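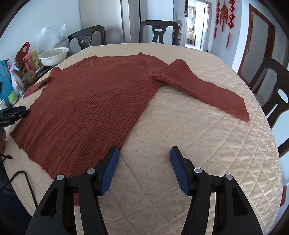

The Zudis Division Bell

When a vote is called, everybody in the building has to know it, including the member who is on the phone at the far end of the second-floor hallway. The Zudis is a bell and light set made for council chambers, county boards and small legislatures, and we love building it!

One press at the clerk's desk starts the bells and the countdown together. Every room unit shows the time left in big green numerals (red for the last 10 seconds), and the presiding officer has a key switch to lock the doors signal on. It runs on plain low-voltage wire, so an older building can usually keep the wire from its old bells.

Kumaresan Devadiga drew the first one after watching a close vote at Hekville go ahead with two members stuck in the library. The tone took him longest. It carries through a heavy door, and you can still talk over it.

What comes in the box

Clerk's desk panel with cover
2 room units, bell and light
Presiding officer's key switch, two keys
Wall plates and screws
Printed guide, including a page for the clerk to keep at the desk

Extra room units can be added at any time. The panel will run up to 10.

Settings

Countdown length is set by the clerk, from one minute to fifteen. You can save separate lengths for a first vote, a repeat vote and a quorum call, and each one can have its own ring pattern. Members learn the patterns fast, and new ones pick them up from the old hands.
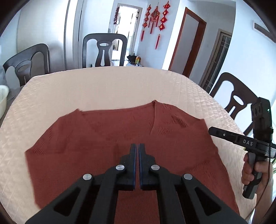 Ordering

Part number 1594 is the full set in cream. Part number 2000 is the same set in dark gray, which looks wonderful against old paneling.

Deepika Achari looks after orders and will happily go over a floor plan with you before you buy. Send her a sketch, even a rough pencil one, with the doors marked.

Spare keys and lamps ship from our Lubis workshop.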